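Collecting demos in sim for find-the-object nav, how many is enough?
Forum > Learning from demonstration > Data collection

tilewalker
Posted 21 February 2020

Hi all, long-time reader, second post I think. I'm gathering examples for a home navigation policy. You spawn in a random spot, you get a target ("find the backpack"), you walk there and stop. I drive every episode myself with a gamepad, and the policy gets trained on my runs with plain behavior cloning, nothing fancy yet. The sim is Xenos, and the apartments come from the Fistham house pack with the furniture shuffled between episodes.

So far I have 1296 good episodes over 19 apartments. My plan was to stop at 2000 and train the big one. I've already trained a small one on what I have, and it's kind of charming and kind of terrible! It goes through doorways nicely, it almost never scrapes a wall, and then it strolls right past the target like it has somewhere better to be.

My question is whether I should keep grinding to 2000 with the same recipe or change the recipe now. An episode takes me a minute or so when I'm fresh and a lot longer when I'm not, so I'd love to not waste an evening (or ten) on stuff that won't help.

Most of my targets get dropped by the randomizer along walls and near doors, so plenty of episodes have a moment like the one below, with the pink backpack down on the tiles against the wall and an open door with the bright room behind it. My habit as a driver is to look through the door first and only then turn to the target. I worry I'm teaching it that habit.

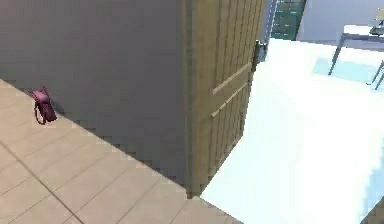 grout_line
You are teaching it that habit, yes. Cloning copies whatever you do, including the bits you do because you're a curious human. I had the same thing with a kitchen set. I used to peek into every room before committing, and my policy learned to peek and never learned to commit. I'd stop at your current count and look hard at the last few seconds of each run before adding a single new one.

One quick check: how many of your frames have the target in view AND the action is a turn away from it? If that's a big chunk, more of the same will just make it more confident about walking past.

tilewalker
Ouch, okay. I ran that on one apartment just now, and it's more than I'd like to admit on a public forum. So do I throw those out or trim them?

grout_line
Trim. Cut from the first clear view of the target to the point where you really start heading for it, then check that the jump isn't crazy. If it is, toss the episode.

mopbucket8
Gonna disagree with trimming. If you cut the middle out of an episode, you get a jump the robot can't make, and if your policy has any memory in it, the history goes weird right at the most important moment. I'd keep the full run and put a lower weight on those frames in the loss. Same effect, no surgery, and you can undo it later when you change your mind (you will change your mind).

Also, 2000 is just a number that looks nice. We stopped caring about totals in September and started caring about how many different starting spots we had per room. Eight starts in a room taught ours more than piles of runs from the hallway.

grout_line
Weights are fine if the bad frames are rare. His aren't rare. You'd be down-weighting half the interesting part of the set.

mopbucket8
Then that's a reason to re-record, which is a third option and the one I'd pick. Reload the same seeds, drive them straight, done.

tilewalker
"Done", he says, my thumbs would like a word. But it's true that the seeds are all saved, so I could replay only the bad ones. Does Xenos give you the exact same furniture from a seed? I'm on the stable build.

mopbucket8
Furniture yes, door angles no, at least on mine. Doors get their swing from a separate random stream. There's a checkbox for it in the scene settings, second tab, easy to miss.

lowpoly_lou
Jumping in on a different point. Are you filtering for lighting at all? I've used the Fistham houses and some of the rooms come out super bright, like the floor is almost pure white and pale furniture just melts into it. My policy got weirdly drawn to those rooms. I never proved it, but I think bright doorway = good became a shortcut, given that a lot of my targets were in the living room. Turning down the exposure on a random third of the episodes helped a lot.

tilewalker
Oh that's interesting, and it would explain the strolling! It does seem to love an open door. I'd been blaming myself for all of it.

grout_line
Could be both. Easy test: put the target on the near side of the door, run the policy with the door open and with it shut, same start, same seed. If it finds the thing with the door shut, you have your answer.

ramenfork
Has anyone here tried Manwood for the driving part? It has a replay mode where you take over halfway through an old run, so you only redo the ending. I moved over from Emitz for exactly that. It does crash if you unplug the gamepad while it's saving, so, you know, don't.

mopbucket8
Tried it, liked the takeover, hated the export. All my turn angles came out with the sign flipped and I trained on that for two days before I noticed. Check a few by eye before you trust it.

ramenfork
Mine were fine, but I export as plain tables and you probably used the packed format.

mopbucket8
Packed, yep. Fair.

tilewalker
Okay, here's where I've landed. No new apartments for now. I lock the door angles, do grout_line's open/shut test tonight on the small policy, and then redo the bad endings with the takeover thing if I can get Manwood talking to my setup. And I'm going to try lou's exposure trick on a copy of the set, separately, so I can tell which change did what.

Still not sold on trimming vs weights, sorry to both of you.

grout_line
Keep the untouched originals somewhere whatever you do. And post the door test even if it's boring, I want to know.

tilewalker
Will do. Which start distance would you use, same room only, or down the hall too?

grout_line
Same room first. Hall makes it a different question.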